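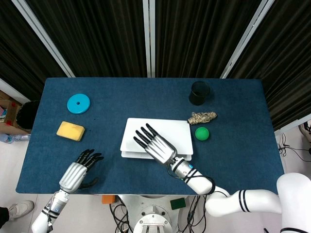

Callwood workshop - weekly safety check, two-armed bench unit
Cell: Siu
Reason for extra check: right wrist fault during tray handling, Monday
Checklist revision: May

1. Emergency stop, bench side
PASS. Pressed and released 5 times, clean stop on each. I do like to lean on it properly, as you would in a fright, and it held up well.

2. Emergency stop, handheld
PASS, with a comment. It works, but it was hanging on the wrong hook again. Please put it back on the one by the door, even if you are only popping out for a minute.

3. Right wrist, holding under load
FAIL. This is the one we are all here for. On Monday the right hand was pressing on the tray when the wrist let go and dropped without any warning on the screen. The log shows fault code 178, then a restart the operator hadn't asked for. No one was hurt, thank goodness, but a hand that restarts by itself is not one I want anybody reaching under. Nasorance have the log and are sending a replacement wrist module.

4. Left wrist, holding under load
PASS. Same test, no drop. I ran it twice as long as the sheet asks, mostly for my own peace of mind.

5. Finger pads and tips
PASS. No splits or lifting edges on either hand.

6. Cables on the arms
PASS for now. Nothing pinched at full reach, though the bands at the right elbow could do with a fresh look once the new wrist is in.

7. Floor around the base
FAIL. Cables on the floor where people walk, and a water bottle lying by the table. I know it gets busy, and I have left my own things about before now, but please clear the floor before power goes on. Kedent cable covers are on order.

8. Speed limit
PASS. Set to 160 on the controller, as agreed after the last visit.

Outcome: right arm locked off until item 3 is signed. Left arm may be used at reduced speed, with a second person at the stop. Recheck items 3, 6 and 7 when the module has been fitted - and do come and find me if anything at all feels odd before then.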